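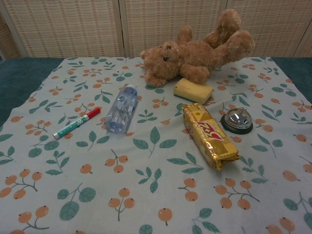
Segmentation on cluttered tabletops, a thread on what changed in Kollura's perception stack between the April release and now. The short version is that we stopped asking one network to do everything. The old pipeline took a color image, produced instance masks, and handed each mask straight to the grasp planner. It did fine on a plain tabletop. Put a printed cloth under the objects and the mask quality falls apart in ways the standard score hides. Take the clear bottle: the berry-and-leaf print shows faintly through the plastic, so a good part of what sits inside the outline has the color statistics of the background.

2/ The old model handled that by splitting the bottle in two, cap end and base end, with a hole in the middle. Two masks, two grasp candidates, both near an end. The planner picked whichever scored higher and swung the bottle around its own center of mass on lift.

3/ Mean mask overlap on our validation set barely registered this. Most objects are opaque, so they dominate the average. We now report transparent, reflective and deformable objects as separate rows. Should have done it from the start.

4/ Set sizes, for people who asked last time. Training: 2,115 labeled images. Held out: 900. Split by session, so no single arrangement of objects lands on both sides. An earlier split was by image and the numbers were far too good.

5/ The new pipeline has 3 stages. Stage one predicts object vs. support surface, nothing else. Stage two groups the object pixels into instances. Stage three, Cusi, looks at each instance and its neighbors and decides whether to merge, split or leave alone.

6/ Stage one is trained with heavy texture swaps on the support surface. We cut the surface out using the labels and paste in something else: floral, plaid, wood grain, newspaper. The object pixels stay put. This was one afternoon of work and gave the largest single gain.

7/ The swap is wrong for transparent objects, by the way. Replace the cloth and the print seen through the plastic still belongs to the old cloth. We blend the new texture into those masks at low opacity. Physically incorrect, no refraction at all. Good enough to stop the network from learning the mismatch as a cue.

8/ Contact is the other hard case. A sponge touching a plush toy's arm gives you no gap to work with, and depth across that boundary is soft because fur returns are noisy. Color carries it when the two differ. When they don't, Cusi uses surface normals, and it still gets this wrong more than I'd like.

9/ Chrome. A desk bell has a dome that mirrors the room, so the depth sensor gives you holes or points well below the table. We used to fill holes by interpolation, which flattened the dome. Now missing depth is its own input channel. The network figured out that a round patch of missing depth over a black ring is usually one object.

10/ Foil packaging has a milder version of the same problem. Every crease is a highlight, and the highlights move when the camera moves. We average the boundary over several views before committing. Costs latency. Worth it for foil, wasted on the sponge, so it only runs when the views disagree.

11/ On the planning side, Heron now takes a mask plus a per-pixel confidence map in place of a hard mask. Grasp candidates whose contact points fall on low-confidence pixels are penalized, not discarded. Discarding left us with zero candidates on bottles.

12/ Heron's candidate cap went from unlimited to 2,000 per scene. Past that the ranking did not change on any held-out scene and the collision checker was eating the whole cycle.

13/ Tooling note. The labeling interface now lets you mark a region as "seen through". Annotators had been inconsistent: some traced the bottle outline, some left out the clear part. Relabeling was tedious, and no architecture change would have fixed it.

14/ Known failures: a marker lying parallel to and near another long object sometimes gets merged with it at low resolution. Raised limbs on soft toys get split off when they extend past the table edge, where stage one has no support surface behind them to compare against.

15/ The second one is next. Current plan is to add a third class for everything beyond the table, so stage one stops treating the far background as a strange kind of tabletop. Config files and the per-category eval script are in the Hekwood repo under perception/tabletop. The README still describes the old pipeline, so go by the comments in the config.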